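The Flood Board at Skistivgate

I joined the Flood Board in September, the same month the river came over the quay and into the library, and I want to put down how it went while I can still smell it. I had the best job in the building! I was the one who rang people up and told them to move their sofas upstairs.

The board had its office over the old customs hall in Skistivgate, up 844 feet of ramp (there were stairs as well, but the stairs belonged to the Post Office). We had a map of the whole valley on one wall, with Clakska at the top where the dam was and Kobzar at the bottom where the dam would end up if we got it wrong. In between were the 600 houses on my list. I loved that list. I knew who had a piano and who had a mother-in-law in the basement flat, and who would say they had seen worse and hang up.

On the night it started the rain had been at the windows since lunch. The gauge at Clakska went up a notch, then another, and then it sent us a reading of 1000, a number it wasn't supposed to have. The woman on the gauge desk looked at it for a while and wrote it in the book in pencil.

"Ring them," she said.

So I rang them.

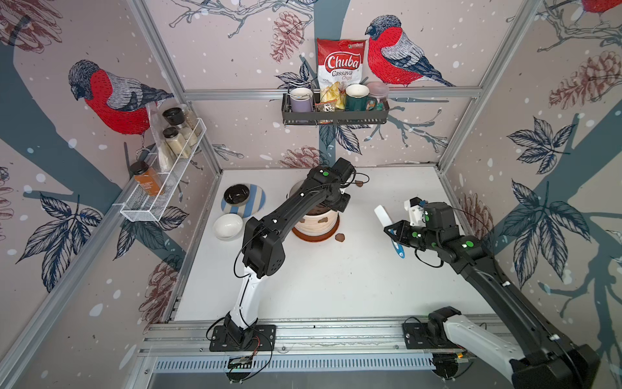

The first forty calls went beautifully. People in our valley are marvellous in a flood, they really are, it's the rest of the year that's hard. A man in Weir Lane told me he had his boots on already and would I like him to do next door. A child answered at the mill and took the whole message down and read it back to me with the spelling. I had the list propped against a white ceramic jar, the same sort as the one under the black gripper, and every time I ticked a name the pencil knocked against it and rang like a little bell. By the time I reached Chandler Street the others had started listening for it. Somebody cheered at the hundredth.

Then the lines went down on the east bank. One moment I had a retired bus driver telling me about his dahlias and the next I had the sea, or what sounded like it.

"How many left?" said the gauge desk.

"All of Chandler Street. All of Kiln Row. The boats."

"The boats will know."

"The boats won't know about the dam," I said, and I already had one arm in my coat.

We had a siren, of course. It was on the roof of the Hirnum, which had been a cinema and then a bingo hall and then nothing, and it had been tested every spring of my life by a man with a ladder. The trouble was that the man with the ladder lived in Kiln Row. The ladder lived there too. 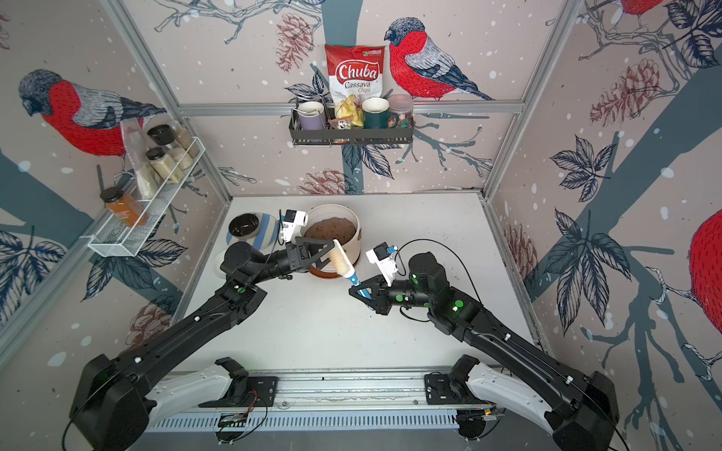 What We Did About the Siren

There were 10 of us on shift and one bicycle, so I took the bicycle. I can't tell you how exciting it was. I know I shouldn't say so, but I had been a filing clerk for the water company before this, and there I was going down Skistivgate hill at two in the morning with the gutters running like brooks on either side and every street lamp wearing a halo. The water was over the kerb at the bottom. I rode through it with my feet up on the handlebars, which I hadn't done since I was nine, and I can report that it still works up to a point.

The point was outside the Hirnum. I left the bicycle there, in the water, and went in by the side door, past the ticket booth and the ghost of popcorn, and up through the projection room. The hatch to the roof was painted shut. I hit it with a fire extinguisher. Then I hit it again, because I was enjoying myself, and the sky came in.

From up there I could see the whole east bank laid out dark, and beyond it, very small, the red light on top of the dam at Clakska. It was blinking slowly. I had read in the handbook what slow blinking meant, and what fast blinking meant, and for the life of me I couldn't remember which way round they went.

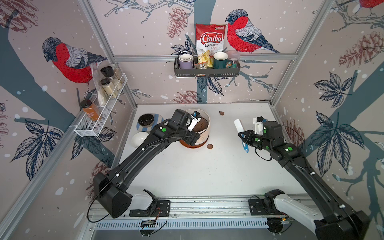 I pulled the lever anyway. I'd expected it to be stiff, but somebody had greased it - the man with the ladder, I suppose, every spring without telling anyone - and it came down in my hand as sweetly as a tap.

You'll have heard sirens. You won't have heard that one. It began somewhere under my boots and climbed up through the building, and all the loose letters on the front of the Hirnum started to buzz. For a moment nothing happened on the east bank. Then there was a lamp in a window on Kiln Row, and another, and a torch going along the quay from boat to boat, stopping at each one. Dogs, naturally. Doors. People coming out with blankets and birdcages and turning uphill, all of them, towards us.

I stayed on the roof and held the lever down with both hands. The red light at Clakska went on blinking. Faster, I thought, and then no, the same, and I started counting between one and the next.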